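Two-Arm Stations Begin Work at Munarstead Packing Site

Brorard has begun using two-arm robot stations to sort returned food containers and lids at its Munarstead site, the company said in December. The stations were set up with Lavaleck, which also trained the staff who run them.

Until now, employees on the returns line picked through mixed tubs, lids and dishes by hand for the length of a shift. Under the new arrangement, 12 employees have moved from hand sorting to station duty, working in pairs. Each pair loads the containers, watches the arms and steps in when a piece is dropped or placed wrongly. Final inspection is still done by hand.

Brorard said no positions were eliminated and that hourly pay is unchanged. Employees who complete two training sessions are eligible for the higher station operator grade. Those who prefer to stay on inspection may do so.

Staff representatives welcomed the reduction in repeated wrist and shoulder movements but asked that break times be kept as they were on the hand line. They also asked for written limits on how many stations one pair may be given. Brorard agreed to both requests for the length of the trial.

A decision on extending the stations to the Rahman building is expected after the trial ends.
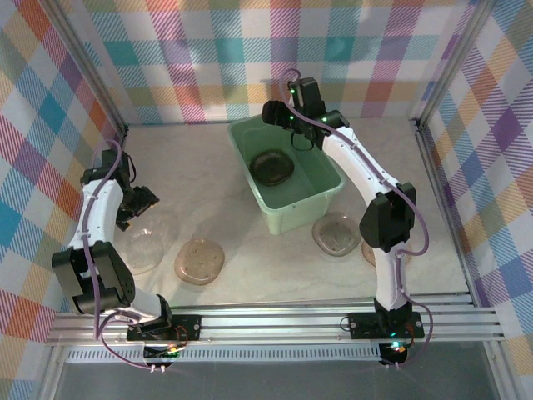
Page last changed: December, 2:12 p.m.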